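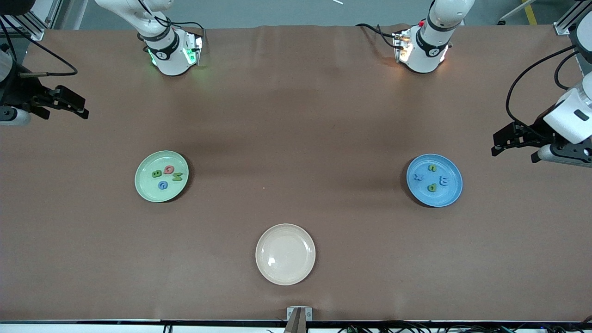

Foam letters on plates of pale green and light blue, and an empty cream plate.

FOR IMMEDIATE RELEASE
March 2020

Pultik Opens Its Scrap Drawer: New Card Kit Line Is Made Entirely of Leftovers

Pultik, the papercraft company that has been selling cardmakers more patterned paper than they can reasonably use, today announced Kedik, a line of card kits built from the parts it had left over itself.

Each Kedik kit contains 50 pieces of offcut cardstock, a strip or two of washi tape, an assortment of die-cut shapes whose original purpose has been lost, and enough plain white card bases to make eight finished cards. No two kits match. Customers who have written to us over the years asking for coordinated collections are advised that we still make those, and that they are on a different page of the catalog.

The idea came out of last September's warehouse inventory, which took longer than planned and found 3,564 sheets of paper in a shade of mustard that had sold poorly under three different names. It also found a pallet of scalloped borders, a great many birthday sentiments with the word "Happy" and no "Birthday," and one box labeled "misc. ovals." All of it is now in Kedik kits. The ovals are in good shape and we expect them to go quickly.

Kits are sorted by general mood. Bright kits lean toward birthdays and thank-you notes. Quiet kits run to grays, creams and the mustard, and suit sympathy cards or relatives who dislike fuss. Holiday kits are mostly red and green, with a certain amount of pink that the design team insists is festive. A Surprise kit is also offered for crafters who can't decide, and for our packers, who couldn't either.

Every kit comes with a folded sheet of sketches showing layouts for small and irregular scraps. The sketches were tested by our in-house design team under strict conditions: no new paper, no trips to the supply closet, and no trimming a full sheet and calling it a scrap. There was some grumbling over the last rule. The resulting cards use layered strips, patchwork squares, simple shaker windows and one design in which a torn edge is presented as a decision.

The stamp maker Bachmann has contributed a small clear stamp set to the launch, sold separately. It includes "Thinking of You," "Thanks a Bunch," "Sorry This Is Late" and "Sorry This Is Very Late." Early samples suggest that the last of these will wear out first. The stamps work with any acrylic block and most dye inks, and can be cleaned with a damp cloth.

Kedik kits are packed in flat, recyclable mailers that fit through a standard mail slot, a feature requested by several customers who would prefer that their craft deliveries not be discussed at home. Adhesive is not included. Foam squares are available from Pultik in both thicknesses.

The first run is limited to 912 kits. When those are gone, a second run will depend on how much the company manages to waste in the meantime, and past performance has been encouraging.

Kits may be ordered through the Pultik website and from Prurkico craft stores while supplies last. Retailers wishing to carry the line can request a sample pack through the trade desk. Please allow for variation in color, pattern and general sense.

About Pultik
Pultik designs and sells patterned paper, dies, stickers and embellishments for cardmakers and scrapbookers. Its products are stocked by independent craft shops and by Prurkico.

Media contact: Pultik Press Desk. Sample kits and card photos available on request. Mood of sample kit cannot be guaranteed.

###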